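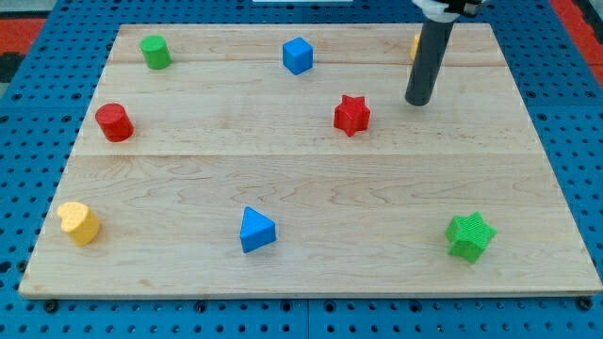
Hultuvley Overnight Walk -- start time, sponsor money and the new route

Forum: Walks, Runs and Rides for Charity
Page 1 of 1

pacer_in_plaid wrote:
The registration page for the Hultuvley overnight walk is up. Three changes from last year that I can see. The start is now 9:30 p.m. on Saturday instead of 11. The long route is down to 7 miles. And every walker has to raise a minimum before they get a bib. Last year you paid the entry fee and anything on top was up to you.

I've done this walk five times and I'm not sure about the minimum. My office already gets hit up for two other events in the spring. Wondering what others think before I sign up my group.

tollhouse77 wrote:
The minimum is $51. I don't think that's a lot. The entry fee mostly covers the road permits and the porta-potties, so if people only pay the fee, the hospice doesn't see much of it.

gravelfoot wrote:
It's not a lot if you're one person. We're a family of five and four of us are walking. That's over two hundred dollars on top of entry, and we're all asking the same grandparents and the same neighbors. I'd rather they raised the fee a little and left the rest alone.

tollhouse77 wrote:
Under 16s don't have a minimum. It's in the FAQ, near the bottom.

gravelfoot wrote:
Okay, I missed that. Two of ours are under 16. Still don't love it but that helps.

bench_by_the_river wrote:
What happens if you sign up and don't reach it? Do they turn you away at the check-in table? I can't find that anywhere.

oldmillroad wrote:
I emailed and asked. You can pay the difference yourself at check-in, card only. You still walk. They said they'd add a line about it to the page but I don't see it yet.

bench_by_the_river wrote:
Thanks. Card only is good to know.

pacer_in_plaid wrote:
So it's really a higher fee for anyone who doesn't like asking people for money. I wish they'd just say so.

mrs_reflective_vest wrote:
I see it the other way. I hated asking the first year and then I put a link on my page and eleven people gave without me saying another word to any of them. People like giving to this one. A lot of families around here have used the hospice. A minimum gets people to at least send the link out.

I'm more bothered by the start time. At 9:30 in June it's barely dark. The whole point of the thing was walking through the middle of the night and coming in tired at three in the morning.

gravelfoot wrote:
The start time is the one change I like. Mine were asleep on their feet last year by the second water stop.

mrs_reflective_vest wrote:
They could do two starts. The Jatoi walk does that, an early one for the short route and a late one for everybody else.

oldmillroad wrote:
Two starts means the roads are closed longer and the marshals are out longer. I marshaled the bridge crossing two years ago and I was there until 4:15 with one thermos. We were already short of people on that shift. Please don't ask for two starts unless you're going to stand on the bridge.

mrs_reflective_vest wrote:
Fair enough. I didn't know you were that short.

tollhouse77 wrote:
Does anybody have the new route? The map on the page won't open on my phone.

oldmillroad wrote:
From memory, so check it when the map works:

Start at the high school track, same as before.
Out on Mill Road to the feed store.
Left over the bridge. First water stop is on the far side.
Along the river path to the boat ramp. Second water stop and bathrooms.
Short route turns back here.
Long route goes up Quarry Hill and comes down by the library.
Finish at the track, breakfast in the gym.

The part they cut is the loop past the reservoir. There's no lighting up there and the shoulder washed out in March.

pacer_in_plaid wrote:
They kept the hill and cut the flat part. Great.

bench_by_the_river wrote:
How bad is the hill? My sister has a bad knee and wants to do the long one.

pacer_in_plaid wrote:
It's steep for ten minutes or so and then it levels off. Going down the other side is harder on the knees than going up. If she's never done it, I'd try it in daylight first. There's parking at the library. Poles are allowed.

gravelfoot wrote:
Or have her do the short one. It's the same breakfast.

tollhouse77 wrote:
Got the map open on my laptop. The list above matches except the second water stop is a bit before the boat ramp, by the picnic shelter. It also says the river path is headlamps required, not just recommended.

mrs_reflective_vest wrote:
About time. Last year we had people using their phones and holding them up in front of everybody's faces. I use a Sument headlamp that I got at a yard sale and it's fine for this. You don't need anything fancy. Put new batteries in it, though.

newtothis_22 wrote:
First post here. I'm signing up on my own and I don't know anyone doing it. Is that weird? And do I have to wear a costume? All the old photos have people in tutus.

mrs_reflective_vest wrote:
Not weird at all. Lots of people come alone and you end up walking with whoever is going your speed. No costume needed. They give you a shirt at check-in and most people wear that over a long sleeve. The tutus are mainly the teams.

oldmillroad wrote:
Order the shirt a size up if you want to layer it. It gets cold on the river even in June.

pacer_in_plaid wrote:
You can walk with us if you like. We meet at the long jump pit at 9. We're slow on the hill and we talk a lot.

newtothis_22 wrote:
Thank you, I'll look for you there.

gravelfoot wrote:
Back to the money for a minute. Does anyone know what last year's walk raised? I never saw a total posted, only the number of walkers, which was 303.

tollhouse77 wrote:
I haven't seen one either. There was a big check at the breakfast, but that was the Grotex match and not the whole amount.

gravelfoot wrote:
That bugs me more than the minimum does. If you're going to require people to raise money, post the total. The Jatoi walk has theirs up within a month.

oldmillroad wrote:
Agree with that. I'll ask when I send in my marshal form. It may just be that no one updated the page -- the site still has the parking directions for the old finish.

mrs_reflective_vest wrote:
Ask them if Grotex is matching again too. I'd put it on my fundraising page if so. People give more when they know it's doubled.

oldmillroad wrote:
Will do.

bench_by_the_river wrote:
Update on the knee. We drove over and walked the hill after lunch. She was fine going up and didn't like the way down, so she's doing the short route and I'm doing the long one. She says she'll be eating pancakes when I get in.

pacer_in_plaid wrote:
I've signed up my group. Six of us on the long route. Still think they should call it a fee.

oldmillroad wrote:
Heard back. Grotex is matching again, up to the same limit as last year, but they didn't say what the limit was. Last year's total is supposed to go on the site this week. They also still need marshals for the bridge and the library corner, second shift. You get a shirt and breakfast, and there's no minimum for marshals.

gravelfoot wrote:
My husband isn't walking. I'll put his name down for the library corner. Where does the form go?

oldmillroad wrote:
It's the same sign-up page. Scroll past the walker options and pick "help on the night." Tell him to bring a chair.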